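Capítulo 3
El secado de una vivienda después del agua

Objetivos del capítulo
Al terminar este capítulo, el estudiante podrá distinguir entre extraer el agua y secar un material, sabrá medir la humedad de un pavimento y podrá redactar un registro diario de secado.

3.1 El caso de la calle Brastden

En diciembre se rompió una tubería en el primer piso de una casa de Dodavcombe. El agua corrió durante casi 15 horas antes de que los dueños regresaran. La empresa Abubakari retiró el agua visible la misma tarde, y la familia creyó que el problema estaba resuelto. Sin embargo, 18 días después las tablas del pasillo empezaron a levantarse en los bordes.

La técnica Adjoa Issahaku midió entonces una humedad del 38 por ciento en la base del tabique. El suelo parecía seco al tacto - y este es el error que queremos estudiar primero.

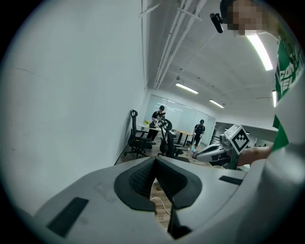
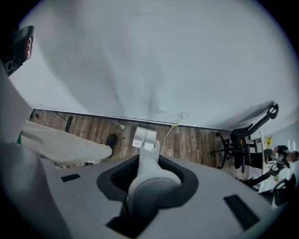
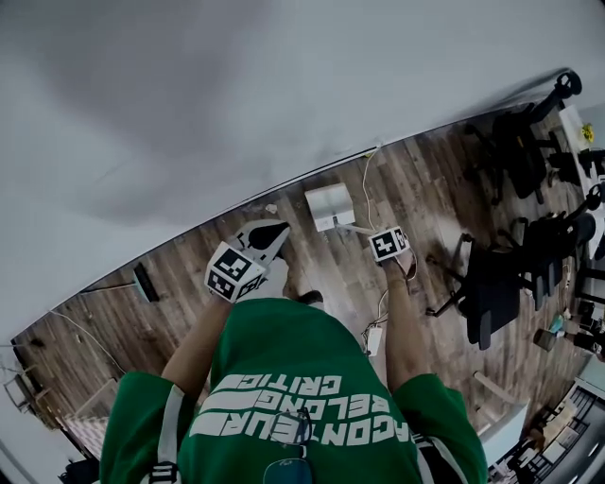
Suelo de tablas y pared blanca.
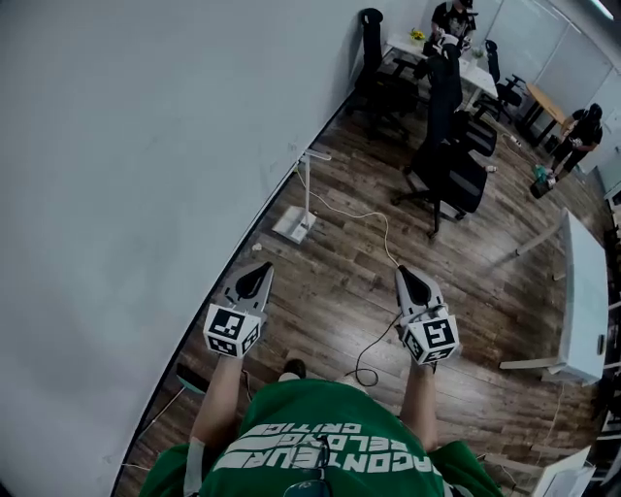

3.2 Agua libre y agua retenida

Llamamos agua libre a la que se puede aspirar o recoger con una bomba. El agua retenida, en cambio, se encuentra dentro de los poros del material y solamente sale por evaporación. La madera, el yeso y los aislantes fibrosos la conservan durante mucho tiempo.

Para que la evaporación avance se necesitan tres condiciones: aire en movimiento, una temperatura adecuada y un ambiente con poca humedad. Si falta la última, el vapor pasa de un material a otro y el daño se extiende a habitaciones que no estaban afectadas.

En este manual usaremos la ficha Zarthorpe, que pide una lectura en cada punto marcado y otra en una zona sana de la misma casa. Esta segunda lectura se llama valor de referencia. Sin ella no es posible decidir cuándo se deben retirar los equipos.

Antes de continuar, repase las unidades de humedad relativa del capítulo 2. Las necesitará en el ejercicio de la página 30.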